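Dirngate Kitchen Simulation: Pre-Run Checklist, with Comments
Vedero counter task, reviewed in April

Thanks for taking this on before the long batch! Please go through it slowly, even if you ran one last month, and write your remarks right under the item they belong to so the next person can find them.

1. Scene loads with the same seed twice in a row. OK
Both loads matched, which was lovely to see after the trouble we had over the winter.

2. Small items rest on the countertop at reset, with no drifting or sinking. OK
I let it sit for 100 steps before any command went out.

3. Collision shapes agree with what is drawn. OK, with a note
The green appliance near the corner is the big thing to steer around, and its side knob needs a shape of its own. The sponge and the little white ball are fine as they are.

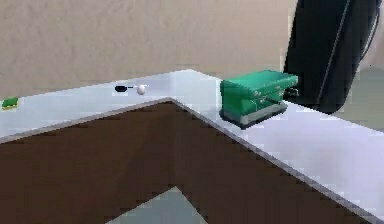

Dimaculangan wrote back on item 3 that the knob shape should be kept a touch larger than the drawn one, and that a policy which scrapes past it in simulation ought to be marked as a contact even when the task is finished. I'm happy with that, and I've changed the wording in the scoring sheet to match.

4. Force limit trips and halts the episode. OK on the 3 trials I forced
Please do this one by hand, as the automatic test skips the wrist.

5. Failed episodes are saved along with the good ones. NEEDS WORK
Of the 3,769 episodes in the Urnmont set, the halted ones had no reason code, so we can't fairly compare our method with the baseline yet. I'd hold the results table until that's sorted.

6. Episode length capped at up to 2,000 steps. OK

7. Render quality left on low for training, and recorded in the log. OK
Jagged edges are all right at this setting, but do write it down.

Item 5 is still open. Once the codes are in, rerun items 1 and 4 and initial the sheet again.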